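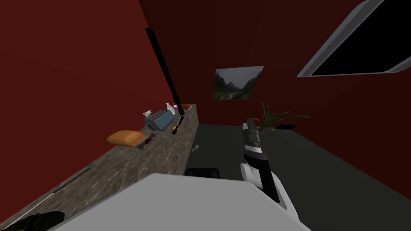 May 7, 2025
By the Gelon product team

Gelon two-arm unit for staff kitchens and common rooms

The Gelon clears and sorts a long counter after the break, so the cleaning staff can begin with the floors. It works with two arms and light grippers. Sponges, bottles and small tools are normal work for it.

At our customer Stukby the unit runs in 7 rooms. The evening team there still decides what is thrown away, and they now finish 21 minutes earlier. Two of them have learned to set the routes by themselves.

Weight of unit: 56 kg. Training for staff is included. Delivery from Bodau, next places in August.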